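Workshop Tips: Taking an Old Desktop Computer to Bits

30 Nov 2025

If you have an old desktop tower gathering fluff in the loft, please don't take it to the tip yet! Stripping one down is a lovely way to spend an afternoon, you need hardly any tools, and you end up with a box of useful bits and a much better idea of what goes on under the desk. I caught the bug in July, when Spyros Hodžić let me loose on one at the Gurstead repair morning, and I've been at it ever since.

Before you start

Switch off, pull the mains lead out of the wall, then hold the power button in for 5 seconds. Leave the machine alone for 15 minutes while you clear a space and make a cup of tea. The power supply is a sealed metal box and it stays sealed. Never open it, however curious you get (and I do get curious).

Lay the tower on its side so the board faces up at you. It's so much easier than working upright, when every screw you undo drops straight to the bottom and rolls under something. An old bath towel underneath saves the table from scratches.

Touch a bare metal part of the case now and then as you work, and keep off the woolly jumper and the nylon rug. Static is a nuisance in dry weather.

Get your bearings

Have a good look before you touch anything, and take a few snaps on your phone as well, straight down and from each side. The processor socket is the easiest landmark, with its metal bracket and little hinged lever. The memory slots run alongside it, long and black, with latch tabs at the ends. The sockets for USB and network leads are along the back edge. Once you've found those, the rest of the board starts to make sense. 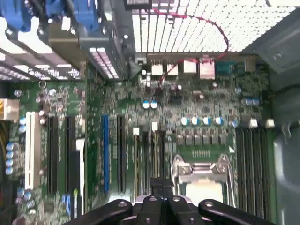
Memory and other small boards

Press the latches outwards and a memory stick will usually pop up on its own. If it doesn't, rock it gently, one end and then the other. I used to haul them straight up from the middle, and Tarmo Krūmiņa winced every single time.

Hold any small board by its edges and keep your fingers off the copper parts. Finger grease does them no good at all. Put each one down on plain card or in an anti-static bag, never on kitchen foil and never in a heap with the screws.

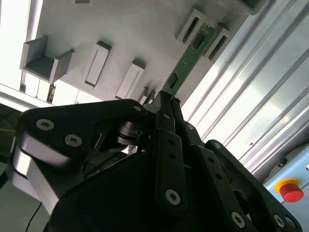 A narrow green circuit board, held at one end.

If a contact looks dull, rub it very lightly with a clean white pencil rubber and blow off the crumbs. It feels like cheating, but I've had two dead-looking sticks come back to life that way!

Cards and the bigger lumps

Graphics cards generally have a catch at the end of the slot as well as a fixing at the back of the case. Look for both before you pull. Some cases have plastic latches in place of screws, often in a cheerful colour, and they can be brittle with age, so ease them open with a thumb and don't lever them with a screwdriver. 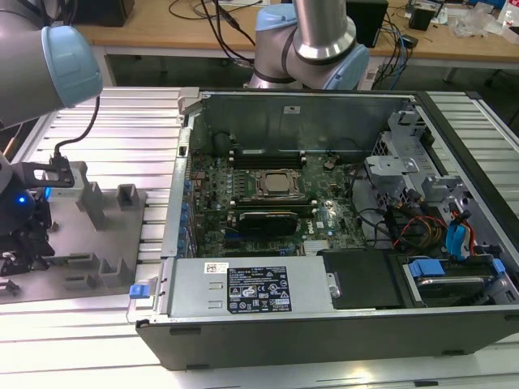 Leave the power supply until late on. It's heavy, its cables get in everywhere, and it's far simpler to lift out when nothing delicate is left beside it. Unplug each connector by the plug and not the wires. The wide one on the main board has a clip you need to squeeze first, and it can be very stiff.

Keeping track of the screws

An egg box is perfect. One hollow for the case, one for the board, one for the drives, and a scrap of masking tape on each to say which is which. Close the lid when you stop for lunch, especially if you have a cat.

Dust

Use a soft, dry paintbrush and work outdoors if it's fine. Don't use the vacuum cleaner on the board. Hold fan blades still with a finger while you brush them. For the sticky brown stuff you get in kitchens, a cotton bud with a drop of isopropyl alcohol works a treat, but let everything dry fully before you put it back together.

Next time I'll be having a go at keyboards, so start saving your old toothbrushes.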